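**Notas para la charla: presupuestar una estación de dos brazos**
Berstead, sala pequeña, 10:00. Duración prevista: 25 minutos más preguntas.

*Empezar sin diapositiva. Saludar, dar las gracias a Evangelia Tzavaras por la invitación.*

Mi español es correcto pero lento; si hablo demasiado deprisa, levanten la mano, por favor.

Quiero hablar de dinero. El año pasado pedimos en Flarura una estación con dos brazos para tareas de mesa, y el presupuesto que yo escribí en mayo estaba equivocado en casi todas las líneas salvo en la primera, la de los brazos. El precio de los brazos viene en la oferta y se lee en un minuto. Lo demás hay que preguntarlo, y yo no supe preguntar.

**Lo que olvidé pedir**

- Las pinzas. En la oferta de Hemach iban aparte, con un plazo de entrega distinto. Los brazos llegaron siete semanas antes que los dedos.
- Los cables. Compramos la longitud estándar y después la larga. Hay que medir con el brazo estirado, no en reposo.
- Las mesas. Parece ridículo ponerlas en una hoja de inversión, pero la altura y la profundidad deciden hasta dónde llega el brazo.
- Las horas de calibración. Tremblay ofrece un día incluido. Nosotros usamos tres en la primera instalación.

*(Pausa. Preguntar quién en la sala ha comprado ya algún brazo. Esperar las manos.)*

**El material de trabajo**

Esta parte es la que más me interesa defender. Para probar tareas finas se necesitan objetos, y los objetos baratos también se gastan, se pierden y se doblan. Reservé 300 euros para el año entero y en la revisión de primavera ya habíamos gastado 212. Colton Doucette me dijo que esa línea daba vergüenza en una hoja de inversión. Yo la he dejado, con nombre propio: «consumibles de mesa».
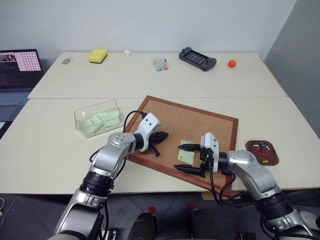 *Tarea de corcho: tablero, nota adhesiva verde y bandeja de chinchetas, con los dos brazos sobre la mesa.*

Pasar despacio. Señalar primero la bandeja y la nota: son lo más barato de toda la estación, y sin ellas esta tarea no existe. Después señalar las puntas de la pinza derecha, que son largas. Para chinchetas pedimos dedos finos; para una pelota o una esponja yo pediría otros. Consejo: incluir en la primera compra un segundo juego de dedos. En un pedido posterior pagamos otra vez el transporte.

Decir también: dos mesas juntas dan fondo suficiente para tener otros objetos en la fila de atrás. Una sola mesa grande nos costaba más y no pasaba por la puerta.

**Cómo lo presupuesto ahora**

1. Brazos, pinzas y control, en una sola oferta y con una sola fecha de entrega.
2. Mobiliario y cables, medidos en el local.
3. Calibración, en días, con precio del día adicional por escrito.
4. Consumibles de mesa, revisados cada trimestre.
5. Reserva de aproximadamente un 10 % para lo que no sé.

Si preguntan por alquilar: nosotros lo estudiamos y descartamos, pero para un proyecto de menos de un año me parece razonable. No dar cifras, las ofertas que tengo son antiguas.

Si preguntan por el mantenimiento: el contrato de Hemach cubre los brazos y excluye las pinzas. Leer la cláusula en voz alta si hay tiempo (está en la hoja amarilla).

*Última diapositiva: la tabla vacía. Ofrecer enviarla a quien deje su correo en la lista de la entrada.*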